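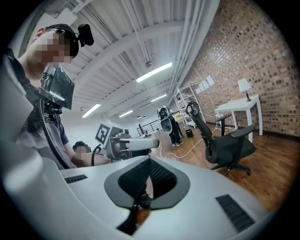
White housing with black grip pads; webcam on a head strap at left.

Trirkerine terms generator, version 2: review
Updated July 2021

Trirkerine is a web-based tool that produces terms of use, a privacy notice and a cookie notice for small business sites. It is sold by Cisodbridge as a yearly license covering one domain. I tested it on two sites: a booking site for a guesthouse (Erkum) and a parts catalog with no checkout (Wubshet). Both already had terms, written by hand, which I used for comparison.

Setup

The questionnaire is split into nine screens. Answers are saved when you press Next and at no other point, so closing the tab on a long screen loses that screen. Questions about payment are skipped if you state that the site takes none. Questions about user accounts are not skipped, even when the answer two screens earlier was that there are no accounts. I answered "none" four times for Wubshet.

Governing law is a free text field. The tool accepts anything typed there and pastes it into the clause unchanged, including a trailing period, which then appears twice.

Output

The terms for Erkum came to 2533 words. The hand-written version was 825. Most of the difference is in the liability section, where the same exclusion is stated once for content, once for links and once for "materials," a word the document never defines. The cancellation clause is good. It separates a request from a confirmed booking and says which e-mail counts as confirmation. My own text had left that open.

The Wubshet terms were shorter but still had a paragraph on refunds. It can be removed in the editor. Regenerating the document puts it back.

Image and logo permissions get one clause each. You can allow reuse with written consent, allow it with credit, or forbid it. There is no way to set different rules for different kinds of material, so a site with press photos and private photos will need manual edits.

Export

Plain text, HTML and PDF. The plain text file keeps clause numbers. The HTML file uses automatic list numbering, and cross-references such as "see 7.3" stop matching if you delete a clause. The hosted version shows a small link to Cisodbridge in the footer, and this can be turned off on the paid plan only. The free plan also stops serving the page after 1000 views a month.

Changes since the April build

Version history now works and shows deleted lines. The date at the top of the document updates when you publish. Before, it updated on every save.

Rating: 3 out of 5. Usable for a booking site if you cut the liability section by hand and have a lawyer read the result. For a catalog site I kept the old terms.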